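5 min read

The first thing Seema Grewal said to me when I arrived was "shoes off, and mind the carrot". I'd gone expecting a lab, you see. I had pictured white coats and a door that hissed, and instead I was standing in a bedroom in my socks on a Saturday morning, being handed a cup of tea and told the kettle was mine to refill.

Seema runs home sessions for Tavness, a small outfit that gathers examples for machines that learn by copying. Their current job is called Flitow, and it's all about picking things up and putting them somewhere else. That's it! Fruit and veg, mostly. I laughed when she told me, and then she asked me to explain, out loud, how I pick up a tomato, and I got as far as "well, you sort of..." and had to stop.

So the people do it and the machine watches. You hold the gripper in your hand like a very fancy litter picker, with a camera on it, and every squeeze and wobble gets recorded along with the view. One go is an example. Flitow had 543 of them in the bag before I turned up, and Seema wanted another 40 by teatime.

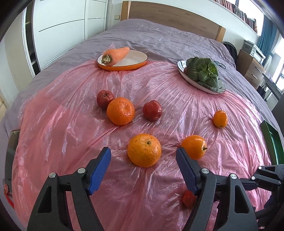
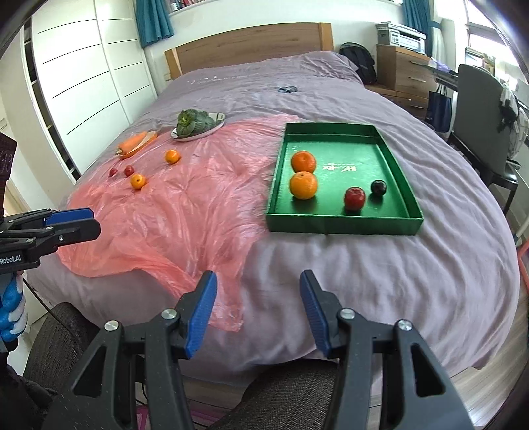
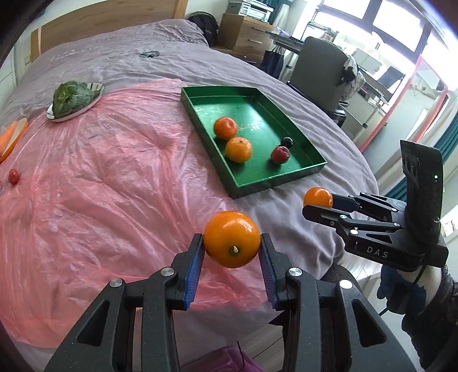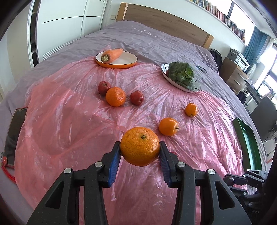
Bedroom sessions, all from the same day.

I had a turn, of course (I'd been hinting since the tea). My first one was dreadful. I came in too fast, chased the thing across the cover and said a word that Seema told me cheerfully would not be used in training. The squeeze is the odd part. Your own fingers tell you when to stop, but through a trigger you're going on looks and a faint give in the handle, and I kept clamping down as if the fruit owed me money.

Albertina Abreu, who was doing the session with her, is lovely to watch. She pauses for a breath before she closes, every time, and lifts straight up. I asked if that was the right way and she pulled a face. There isn't one, apparently. If everybody lifted like Albertina, the model would only know how to be Albertina, and the first time it met a plum at a funny angle it would be stuck. They keep some of the clumsy goes for that reason, provided they finish properly. Mine finished properly on the fourth try, so I may be in there somewhere, being clumsy for science.

Between goes they move everything about. A nudge here, a swap there, something shoved behind something else. It's slow, and my back was complaining well before lunch. Albertina swears by kneeling on a cushion.

What I hadn't thought about was the room itself. Firdevs Kılıçarslan, who looks after the training side and rang in at midday, told me their early examples all came from one clean table, and the model was brilliant at that table and hopeless anywhere else. She wants creases and daylight and other people's clutter. In August they're moving on to kitchens, and she has already asked whether mine is untidy.

I've said yes to that, by the way. They're coming for two days and I've been told not to clean.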